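Galería – Buenas prácticas en la manipulación de alimentos con pinza

Última actualización: 2026-03-13

La página recoge las normas que seguimos en Panum para las tareas de cocina en simulación, junto con material gráfico del trabajo. La primera versión la redactó Inês Meireles para el proyecto Gokden, cuando las pautas estaban repartidas entre correos y notas de reunión. Después la revisaron Kristaps Rebane y Ülle Vanags, que separaron lo que es obligatorio de lo que es recomendable.

Las normas valen para cualquier tarea en la que una pinza de dos dedos coja, levante, traslade o deposite un alimento. Las tareas con cuchillos, fogones o líquidos tienen su propio documento y no se tratan aquí.

Antes de empezar

La escena se carga siempre desde el catálogo común. Si hace falta un objeto que no está en él, se pide a Aušra Vaher y se espera a que tenga masa, fricción y malla de colisión revisadas. No se admiten objetos con valores por defecto, aunque sean decorativos. Una tabla de cortar que no participa en la tarea puede recibir un golpe igual que cualquier otra cosa, y el resultado depende de cómo esté definida.

Cada tarea lleva una ficha con el objeto que se mueve, el punto de partida, el destino y el criterio de éxito. El criterio se escribe antes de grabar. Cambiarlo después obliga a repetir la serie completa.

La semilla aleatoria se anota en la ficha. Una serie sin semilla no se puede reproducir y se descarta.

Elección del agarre

En las piezas con hueso, el agarre preferente es por el hueso. La parte carnosa es irregular y en el modelo de contacto da resultados poco estables. Un muslo de pollo, por ejemplo, se sujeta por el extremo estrecho, con una almohadilla a cada lado.

En piezas sin hueso se busca la zona más ancha que permita la apertura de la pinza. La fruta redonda se coge por el ecuador. El pan se coge por los laterales, nunca por la corteza superior.

La fuerza de cierre se fija por categoría de alimento y está en la tabla interna. No se sube para compensar un mal agarre. Si la pieza resbala, se abre la pinza, se retira el brazo y se vuelve a intentar desde la posición de aproximación. El intento fallido se conserva en el registro con su etiqueta.

Traslado

Entre la pieza y cualquier otro objeto de la encimera se deja una separación mínima de 3 centímetros. La distancia se mide desde el punto más saliente de la pieza, no desde los dedos. Es un error frecuente: el planificador conoce bien la pinza, pero lo que sobresale por encima de ella hay que declararlo.

La velocidad máxima con carga es de 300 milímetros por segundo. Sin carga se permite llegar a 500. El límite con carga se aplica desde que se cierra la pinza y hasta que se confirma la apertura en el destino.

No se pasa por encima de cuencos ni platos que no sean el destino, aunque estén vacíos. En una cocina de verdad eso sería un posible goteo, y preferimos que la trayectoria sea correcta desde el principio. Justinas Avotiņš propuso hacer una excepción para los cuencos vacíos y se decidió no incluirla, porque complicaba la comprobación automática sin ahorrar apenas tiempo.

Alimento cocinado y alimento crudo

La ficha indica siempre el estado del alimento. Una misma serie no mezcla crudo y cocinado con la misma pinza, salvo que la tarea incluya un paso de limpieza. El simulador no modela la contaminación – la norma está puesta para que las demostraciones enseñen un orden de trabajo aceptable.

Lo mismo se aplica a las superficies. Si una pieza cruda ha tocado la tabla, la tabla queda marcada como usada hasta que se reinicia la escena.

Cámara y registro

La vista de muñeca se guarda en todas las tareas. Se acepta que la pieza tape parte de la escena, pero los dos puntos de contacto tienen que distinguirse en el momento del cierre. Si no se distinguen, se cambia la orientación de la pinza y se repite.

Cada tarea se graba un mínimo de 6 veces con posiciones iniciales distintas. El revisor comprueba la primera y la última por completo, y las demás en el momento del cierre y en el de la apertura. Una revisión normal lleva unos tres minutos por grabación.

Quien graba no revisa. En equipos pequeños cuesta organizarlo, y en ese caso la revisión se pasa a la oficina de Curkley, que suele devolverla con comentarios en la propia ficha.

Depósito y final de tarea

La pieza se apoya antes de abrir los dedos. No se suelta desde el aire, ni siquiera a poca altura. Una vez abierta la pinza, el brazo sube en vertical hasta librar la pieza y solo entonces vuelve a la posición de reposo.

Si la pieza rueda o se desplaza al apoyarla, la tarea se da por no superada aunque termine dentro del destino. Las piezas alargadas se depositan tumbadas, con el hueso hacia fuera cuando lo hay. 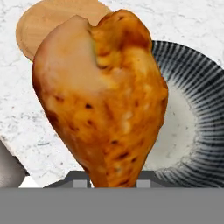
Queda pendiente la norma para bandejas compartidas, donde el destino ya contiene otras piezas. El borrador de Ülle Vanags pide que se declare el hueco libre en la ficha y que no se empujen las piezas que ya están colocadas. Mientras no se apruebe, esas tareas se graban aparte y no se suman a las series de Gokden.

Relacionado
Fichas de tarea: cómo rellenarlas
Catálogo de objetos Ko: altas y cambios
Tareas con líquidos – normas provisionales
Etiquetas para intentos fallidos

Contacto: equipo de manipulación, Panum | © 2026 Panum | Volver arriba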